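Grid-referenced wrist viewing

Grid-referenced wrist viewing (often shortened to GRWV, or just "grid viewing") is a method in robot learning in which a robot arm works over a tabletop marked with a plain grid while a small camera near its gripper records the surface. The lines give the learning system something steady to measure against as the camera moves. The method is best known from the Tresholm study of soft-object handling, where it brought a striking improvement in the way arms picked up cloths and towels.

Background

A camera fixed above a table sees the whole work area from one place, and the arm often gets in its way. A camera carried on the wrist has the opposite strengths. It gets wonderfully close to the object, and one gripper finger is usually in view, so the system can learn how the finger and the object line up. The trouble is that the view changes with every small turn of the wrist. Over a blank white table there is very little to show how far the camera has traveled or how steeply it is tilted.

Early work on the problem used printed square codes stuck to the table. These gave good position readings, but a cloth lying across a code could hide it completely, and at low angles the codes at the back became too squashed to read. The Tresholm group tried something much simpler: thin black lines running in both directions across the whole surface. A cloth can cover a good part of a grid and there are still lines on every side of it!

Method

The system does not read the grid as a map with numbered squares. It looks at how the squares change shape across the picture. When the wrist camera is low and tilted, nearby squares look large and distant ones shrink into narrow bands, and the lines that run away from the camera lean toward each other. From this pattern the software works out the height and tilt of the camera over the table. The program that does this job is called Wonlow, after the street where the group's first workshop stood.

Wonlow passes its result to a second program, the grasp learner, along with the picture itself. The grasp learner has been trained on recorded pickups guided by a human operator, and it proposes the next small movement of the arm. The cycle then repeats until the fingers close.

A useful discovery was that the lines do not need to be perfect. The first trials used a carefully ruled board, and the group expected results to drop on cheaper surfaces. They barely moved. Slightly wavy or uneven lines are smoothed out because Wonlow fits the whole visible grid at once, so an error in one line is balanced by its neighbors. Small specks and scuffs on the surface are treated in the same way and have almost no effect on the reading.

The Tresholm study

The main study compared three surfaces: a blank white table, a table with printed codes, and a table with a line grid. The arm, the camera, the lighting and the cloths were the same in each case. The training set held 795 recorded pickups, shared evenly among the surfaces. Patterned cloths were included on purpose, as stripes can be mistaken for grid lines when they lie near the camera.

Each surface was then tested with 60 fresh attempts. The arm was given a folded or bunched cloth in a position it had not met in training and had to lift it clear of the table. On the blank surface it managed this 40 percent of the time. With printed codes the figure was a little higher, with most of the gain coming from cloths near the middle of the table. On the line grid, the arm needed 42 percent fewer correcting movements per attempt than on the blank surface, and successful lifts were more common in every part of the work area.

The group put much of the gain down to the last stretch of the approach. Close to the cloth, the gripper finger fills a large share of the picture and hides part of the table. With a grid, the lines that pass behind the finger show up again beside it, and the system can carry on judging its height from whatever is left in view.

Striped cloths

Striped cloths gave the most interesting results. Straight stripes did confuse early versions of Wonlow, which now and then counted a stripe as a line and guessed the wrong tilt. Zigzag and wavy stripes caused far less trouble, for they change direction too often to fit the grid. A later version sorts lines by color before fitting them and ignores anything that is not dark and thin. This fixed nearly all of the errors – and it is a lovely example of a small change doing a big job.

Limits

The method depends on a marked surface, so it is mainly used for training and testing indoors. Glossy tables produce glare that can wipe out whole rows of lines. At very low angles the farthest rows blur together, and Wonlow leaves them out of the fit. Dark cloths with thin black checks remain difficult.

Related work

The Najjar variant replaces the square grid with lines running in one direction only. It is quicker to set up but gives a weaker reading of sideways tilt. The Rulurness test set, first released in October, gathers wrist views over both kinds of surface and is widely used to compare newer programs.

Last updated: 15/08/2020
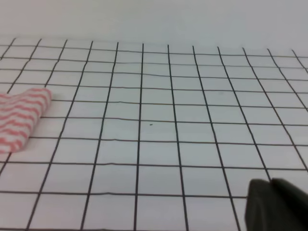

Wrist-camera view across a line-grid table, with a striped cloth at left and a gripper finger at lower right.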